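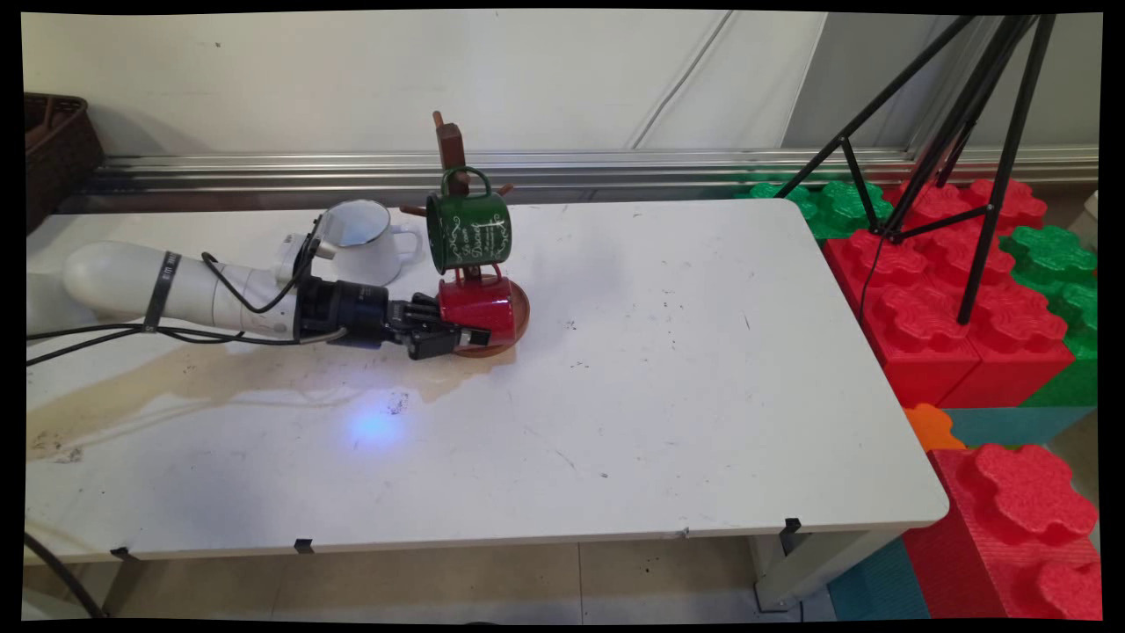 **Tea stains in enamel mugs that won't wash off**

Posted by Pauline Goodall

I have a few enamel mugs that get used for tea all day long. The insides have gone brown and dish soap doesn't touch it. I tried a scouring pad on one and now it feels rough near the bottom. Is there a way to get the stain out without making that worse? I'd like to stay away from bleach if I can.

**Trevor Ashworth**

Baking soda. Put in a spoonful, add enough water to make a paste, and rub it around with a soft cloth. For old stains, fill the mug with warm water and 3 spoonfuls of baking soda and leave it overnight. Rinse well. Skip the scouring pad from now on, because stains hold on to scratches. The rough one will probably keep staining faster than the others.

Check the rims too. If a chip goes down to bare metal it will rust, so dry those mugs by hand.

**Ryan Rowbotham**

just use denture tablets, one per mug, up to 6 hours. works on thermoses too

**Wafula Okoth**

I second the overnight soak. I wouldn't use vinegar or lemon juice for long, as some enamel goes dull from acid. A quick wipe has been fine on mine. Rinsing the mug right after you finish the tea helps more than any of this. I started doing that in July and have only had to soak mine once.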